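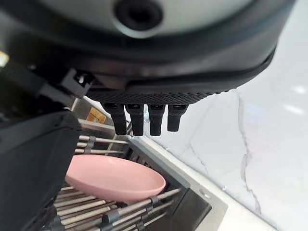
Demonstration collection is the recording of example motions from which a robot control policy is trained. An operator guides the arm and hand through a task, such as handling a plate at a sink rack, while joint positions and camera images are logged together. One complete attempt is called an episode.

The Clamberg kitchen set, assembled under Radomír Kopecký, contains 1178 episodes out of a planned 2000. Recording began in March with 5 household tasks. Episodes were kept if the task was completed without a pause by the operator; failed attempts were stored separately under the same task labels.

A wrist-mounted camera gives a close view of the fingers and the object, but the hand can hide part of a dish during the approach. The Ulberg format therefore stores finger joint angles with each image.

See also: Imitation learning; Teleoperation

Last edited May 30, 2021 | Contact | Back to top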